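Open House at Oron, and What the Robots Did With Our Soda

Filed 6/24/26

Those of you who signed up for the bus trip to the Oron automation lab will remember being promised lunch. Lunch was a sandwich. The robots, on the other hand, were worth the ride out past Gravton, and I say that as a person who gets carsick facing forward.

The station most of our group ended up crowding was the sorting table, where the job is to pick up a drink can and put it in a container. My nephew can do this. He is 4.
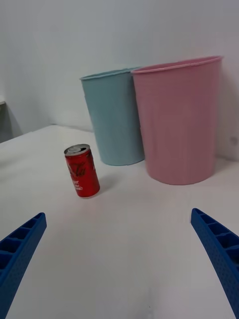
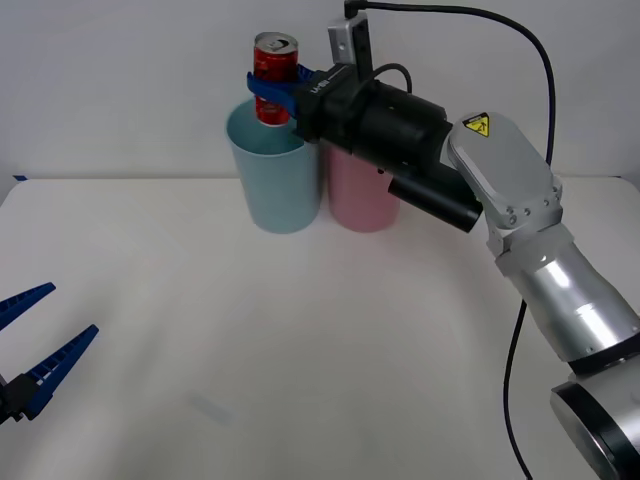

The sorting table

The setup is two arms, one white table, one can, and a choice of light blue or pink to put it in. Our guide told us the arms learn by being steered through a job over and over by a patient human, and then they try it themselves. Each attempt gets saved. The good ones are used for training and the bad ones, I gather, are played at the holiday party.

What struck me was the fingers. I had expected steel pincers, the kind that win you nothing at the county fair. These are bright blue and ribbed along the inside, and the guide said they are meant to give a bit when they close, so that a thin can stays can-shaped. Somebody from our row asked if the arm could manage an egg. The guide said "in May it could," and moved us along.

It is slow. I want to be fair about this, but it is slow. The arm goes out, thinks, comes down, thinks, and closes with the care of a man picking up a sleeping cat. Then it carries the can over to the blue one and holds it above the opening long enough that the whole room leans in. I caught myself holding my breath over recycling.

The rest of the tour

We were walked past the Rastness line next, a long conveyor that packs parts into trays. It is much faster than the sorting table and much less fun, and half of us had our phones out checking the weather. The guide did say the packing line does one thing and will do that one thing until the building falls down, while the arms on the table are supposed to pick up new jobs as they go. I wrote that on my napkin.

The Thibodeaux room was closed for painting. We looked at the door.

Questions took up the last stretch. Yes, there is a big red stop button. No, you may not press it. Yes, people still work there, over 10 on the floor that morning, and most of them seemed to be watching the arms the way you watch a teenager back out of the driveway.

Next time

Oron has offered us a second visit in the fall, with 2 groups instead of one so that people in the back can see. The sign-up sheet is by the coffee machine. Bring a jacket, the lab is kept cold, and eat before you get on the bus.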